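I have come to believe that an office shows its real character in its low cabinets. Desks get tidied when visitors come up from Grudgate, and the kitchen has its own feuds. But the cabinet beside the walkway, the one you have to stoop to use, gets whatever people would like to stop thinking about, and it has been that way in every place I have ever worked.
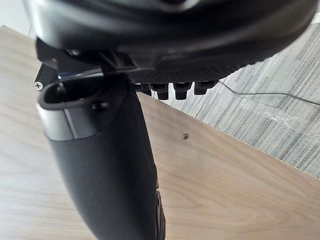
## In defense of the flat file

My view, and I know it's an unfashionable one, is that box files should lie down. At Vamex we stood them up like library books, 53 of them, and it looked wonderful until you pulled one out and its neighbors slumped over sideways with a sigh.
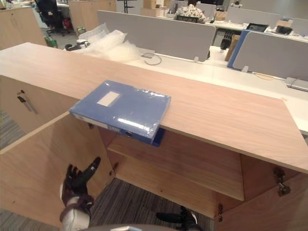
I feel more strongly still about opening supplies properly. When I was new at Begum, my whole first Tuesday went to filing, and I was so eager to be finished that I skipped the labels and paid for it until June. A blue box with the shrink plastic still on and nothing written on its little white label is a promise, I suppose, but it can't hold a single invoice yet. Take the wrapper off first, write the label second (in real words, please, and never "misc"), and only then let it anywhere near a shelf.

The other thing I'd plead for is room. People see a bare shelf and feel they ought to fill it, the way they do with a garage. I would much sooner see one file and a good stretch of wood beside it, because that stretch is where next spring's paperwork is going to live.

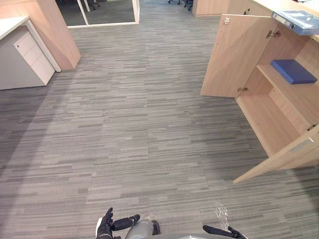

*Doors open, one blue file on the shelf, and plenty of carpet to kneel on.*

And do kneel, or pull up something low to sit on! Half the bad filing in the world is done by people bending from the waist with a cup of coffee in one hand, tossing things in and hoping. Open both doors all the way, too. With only one open you file by feel, and everything drifts to the same side until there's a heap over there and a desert next to it.

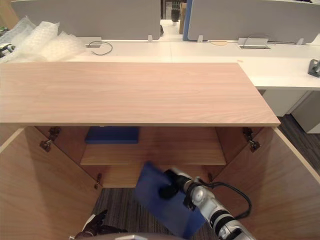 ## What about going paperless?

I hear this one a lot, usually from people who have just bought Vurkano and are still pleased with it. I use it myself, and it holds 2,538 of my scans very nicely. I could find perhaps a handful of them without help. The blue files I can find in the dark, and so for now I'm keeping the cabinet.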